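4. Building the practice table

4.1 Why we went to simulation at all

By the time Pleto could lift its own wrist without complaining, we had already spent most of a winter on it, and we had learned a good deal about what a shared workshop is and isn't suited to. The Okoth workshop is a generous place. It has a drill press, a laser cutter that works when the weather is dry, and a long bench by the door where the arm was bolted down for the whole of the build. It is also a place where other people need the bench. A run of pick-up trials would be going along nicely, and then somebody would come in with a bicycle or half a kitchen cabinet, and we would unclamp everything, move the arm to the shelf, and start the calibration over again the next evening.

We kept a notebook of those early sessions, and it makes for slightly sad reading. In November we managed 10 full evenings of trials, and a fair share of each one went to putting the arm back where it had been. The Getano servos in the shoulder were a further worry. They are good value for a home builder and we would buy them again, but they get warm on long runs, and we had fallen into the habit of stopping for tea whenever the shoulder housing felt too hot to hold a thumb against. It is a pleasant habit and a poor way to collect data.

So we decided to do the bulk of the practice in a simulator and keep the real arm for checking. Vignesh Gowda had been writing a small scene builder called Unel for his own amusement, mostly to try out furniture layouts for his apartment, and it already knew how to put a table in a room and set things down on it. With some coaxing it could also load the joint description we had written for Pleto. Everything in this section was made with Unel on one desktop computer, which lives under the stairs in Vignesh's hallway and warms the coats.

4.2 Room, table and chairs

Our first scenes were as bare as we could make them: a gray plane, a box for a table, and cubes to pick up. The arm did very well there and then did badly at home, and looking back we should have seen it coming. A dining room has chairs in it. Chair backs stick up behind the table edge, they have slats with gaps between them, and a simple depth method likes to treat a slat as something standing on the table. Our first real-world attempt in Vignesh's dining room ended with the gripper reaching politely toward a chair.

After that we furnished the room. The table in the current scenes has a glossy reddish-brown grain, and we kept the gloss on purpose, even though it made our color segmentation harder for several weeks. Real tables shine. If a method can only find an object on a matte surface, it is better to find that out at the desk under the stairs than with the arm already moving. The chairs are a pale honey color with slatted backs, and we place them along the far side and at the end of the table. The walls are plain and light, the floor is a terracotta orange, and there is a black-framed window which gives the camera something dark and square to be wrong about.

We did not try to make any of this beautiful. The edges of the chairs come out a little jagged at the resolution we render at, and the wood grain goes soft in places. Sharper rendering was possible, but it slowed each episode down so much that we would have been waiting until spring, and the camera on the real arm is no great instrument either.

4.3 Things on the table

For the objects, we wanted a spread of sizes and shapes, and we wanted some of them to be awkward. The large blue ball with a little knob on it is the one we talk about most. It is too big for Pleto to take around the middle, so the only sensible hold is the knob, and the arm has to work out that the small part at the side belongs to the big part. The knob does not always point up. In many layouts it leans off to one side, and a planner that only ever comes down from above will simply push the ball away.

At the other end of the range are the flat things. A thin card lying on a shiny table is close to the worst case for our gripper, whose fingertips are printed in a rubbery filament and are thicker than we would like. We put cards and strips with markings on them into nearly every layout, partly as targets and partly as clutter. The lumpy pink piece sits between the two extremes. It is easy to grasp and hard to describe, and we found it a useful check on the step that estimates where an object's center is.

Positions are drawn at random within the tabletop, with one rule that objects may not overlap when the episode starts. We do allow them to sit close to the far edge, where they cover part of the wall or a chair from the camera's point of view. An early version kept everything neatly in the middle, and the arm became very good at the middle and rather helpless elsewhere.

4.4 How much we ran

We generated 3614 layouts in all. Of these, 3000 were used for training and the remaining 614 were held back for testing, and we were strict with ourselves about not peeking at the second group while we were still changing the grasp planner. The computer ran overnight, generally starting after dinner, and Vignesh would look over a handful of the failures with his coffee in the morning and write down anything odd. Many of our best changes began in those notes. The rule about the ball and its knob, for instance, came from a morning when every failure he opened had the same cause.

A starting layout from the held-back group is given as Figure 4, with the ball near the far edge of the table and a card on its own at the near end.

Figure 4. Starting layout in the simulated dining room, rendered in Unel. 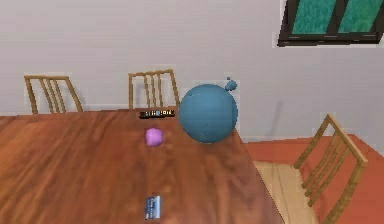
Once the overnight runs had settled down, we took the trained planner back to the workshop and clamped Pleto to the long bench again, this time after agreeing on evenings with the other members. We changed nothing in the planner for the first session, apart from the camera height, which had to be measured again with a steel ruler and entered by hand. The servo limits were also set lower than in simulation, out of kindness to the shoulder.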